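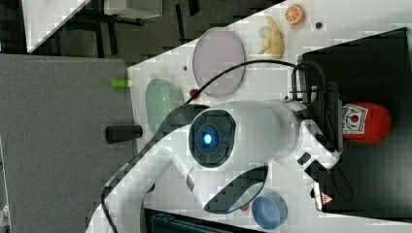
Play Kitchen Table Set – README

Hi, I'm Silvana Tavares and I keep the Clanel play kitchen set. It's a collection of table layouts made with toy food and small kitchen pieces, and this file covers what's in the set, how I name things, and how to lay out a table of your own if you want to add to it.

The current version is dated 13 Jun 2024 and has 218 layouts in it. The first batch, from January, had only 80, and I've gone back and fixed the labels on those so they match the rest. If you still have the old list, please toss it!

What goes on the table

Every layout uses a white tabletop and a handful of pieces from the same box. The regulars are:

colander – mint green, oval, with little holes in the base
plate – round, somewhere between lavender and gray
small cups – one light blue, one teal with a handle
strawberries – two of them, both red
banana – pale yellow
orange piece – the cut side shows
ketchup bottle – red with a white label
toaster oven – black body, silver-gray front, two knobs

A layout can use up to 18 pieces, though I like the sparse ones better. They feel more like a kitchen counter halfway through making lunch, when the fruit is out and the ketchup has ended up on top of the oven.

Names

I argued with myself for weeks over "cup" and "bowl." The light blue one reads as a bowl from some angles, and Florante Cruzado (who does the second round of labels) called it that through the whole first batch. We settled on cup. The colander is always "colander," even when you can't see the holes and it could pass for a dish. The orange is "orange" whether you think of it as a half or a slice. 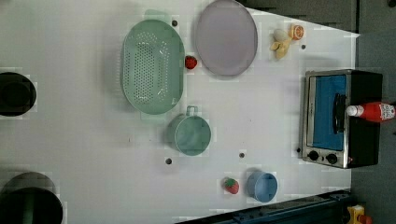
Do the strawberries need to stay together?

Put them wherever you like, as long as each one gets its own line in the layout list. I write strawberry_1 for the one nearer the colander and strawberry_2 for the other, and if they're the same distance away, just pick one.

Layout lists

Each layout has a short text list with one piece per line: the name first, then what it's touching or sitting on, then a note if you have one. "ketchup, on toaster oven, lying down" is plenty. Please don't write "near" – we tried it, and Florante and I never agreed on how near that was.

Folders

Nogueira has the layouts with the oven, and Derkden has the ones without. Flondwood is where I put new lists until they've been checked, so expect a mess in there.

Known problems

A few of the January lists still say "lid" for the plate. I fix them as I find them, and if you spot one first, send me the layout number and I'll change it.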